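Progress report to Annick Carré, Destosgate fund
Gripper and camera comparison, Erirby kitchen project
13/07/2025

Hello Annick,

I promised you something before the summer break, so let me tell you where we've got to. The short version is that the simulated trials are well on their way, the Besson fingers are ahead of the Garnon ones on most things, and I've changed my mind about the cameras since we last spoke.

You'll remember the plan was 2,000 simulated attempts, split evenly, so 1,000 with each pair of fingers. We've done 1,750 so far. The ones still missing are all Garnon, and that's my fault - I stopped that batch when I found the closing speed had been set differently for the two pairs, which would have made the whole comparison a bit silly. It's fixed now and the batch is queued again.

Most of my time has gone on the close-up camera view. I wanted to know how much the controller can work out when it's right down among the objects and has very little else to go on. It's harder than I'd thought! A big plain shape near the camera takes up an awful lot of the view, and there's not much on a smooth grey surface to tell you how far off it is.

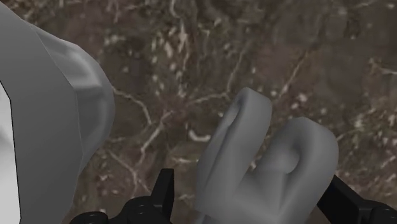
Close-up view, with both black fingers low down beside the two-pronged grey object.

When I ran the controller on the close view alone, it was fine at lining up left and right but poor at judging depth. It would close early, or nudge the thing it was meant to pick up. Adding a second camera set further back helped a great deal, and the share of clean grasps on awkward shapes went up to about 66 per cent. I'd hoped for more, but it was a lot worse in the spring and I'm quite pleased.

So the wider view is now part of every run. It's slower to render (I've been leaving the machine on overnight, sorry about the electricity) but it gives the controller a sense of the whole worktop, and of what the arm might knock on its way in. We've kept the Franka arm throughout, so that only the fingers and the cameras change from one batch to the next.

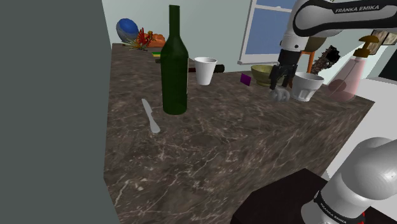 Clutter is where the two pairs of fingers really part company. With plenty of space they're much the same. Put a tall bottle or a cup close by and the Besson pair comes out better, I think thanks to the slimmer tips, though I'd like the full Garnon batch in before I say that with any confidence. Knives are a misery for both. Anything lying flat on the counter is, and I may ask you for a little money for a different fingertip if that doesn't improve.

Spending is on track. The only surprise was extra storage for the recordings, which I've covered from the travel line as I didn't go anywhere.

Next up: finish the Garnon runs, repeat the depth test with the rear camera moved lower, and start on the real arm at Erirby in August. I'd love you to come and see it once it's picking things up reliably - give me a couple of weeks with it first, though. The tables of results will follow when the last batch is in.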